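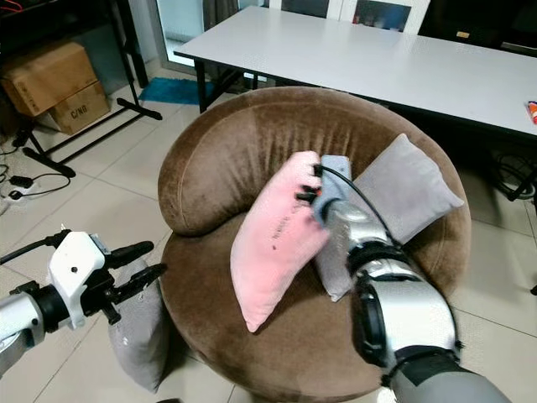

Cushion cell: what we changed in the gripper and cable care

Search this newsletter
Search
Topics All Archive

Many of you asked in the last months how we look after the two-arm cell that handles cushions and covers at Drister. In this issue I want to write down the routine as we do it now, because the old sheet on the wall is from the time before the new finger mounts and it is no more correct.

The work looks simple. The right gripper takes a cushion at the top corner, close to the seam, and the left one stays open and waits for its turn. But a cushion is soft, it gives way under the fingers, and the seam is the only place where the grip is always the same. Most of the faults we had this year came from fingers that were a little out of line, so that they closed on the plush and missed the seam. The program was good in all these cases. We lost many hours by looking for the mistake in the software.

So now we begin with the fingers. Before the first run in the morning, both grippers are opened fully and closed slowly on a strip of paper. The paper must be held over the whole length of the finger. If it turns around one point, the mount is loosened, set again and tightened crosswise. There are 4 screws on our mount, and please do not tighten the first one to the end before the others are in. I did this myself in November and had to start again from zero.

After this comes the lint. Fuzzy material leaves fibers between the finger and the housing, and you don't see them until the gripper closes late. We use a dry brush, never compressed air, which blows the fibers deeper inside. With the pink covers it is worst. We clean after every 36 picks when we run pink, and at the end of the shift with the other colors.

The cable is the part I worry about the most. It goes in a loop from the gripper back along the arm, and the loop has to be big enough for the wrist to turn completely. When it is too short, the plug is pulled a bit with each turn, and one day the signal is gone for half a second and the cushion falls. 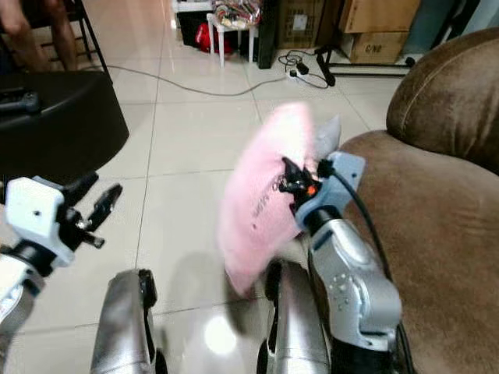

When the loop is too long it can catch on the armrest, and this is also not nice. Our rule is a loop of up to 5 fingers' width above the arm in the straight position. We hold it with soft straps from Misari, and we mark the position of each strap on the arm with a white pen. Then a colleague from the other shift can see at once if something moved.

Shaking is a separate matter. The fast movement with a cloth in the gripper puts a load on the mount that we don't have in slow picking. For this reason we check the screws again after a long series of shaking. At Prirnine they lowered the acceleration for the same reason, and they told us they lost very little time in the cycle. We will try it too.

The last point is the floor. Smooth tiles are easy to clean, but the feet of stands can slide on them, and power cables on the floor are easily moved with the foot. Please look where the power strip lies before you start the arms, and don't step between the arms and the seat when the cell is on. If you need to pick up a cushion from the floor, stop the cell first. It takes a few seconds.

Spare finger pads are in the Bauerfeind drawer, second from the top. There are 4 pairs left. If you take one, write it on the list, also when it is only for a test.

The new sheet will hang beside the cell next week. If you find a mistake in it, write it directly on the paper.

2 comments
7 shares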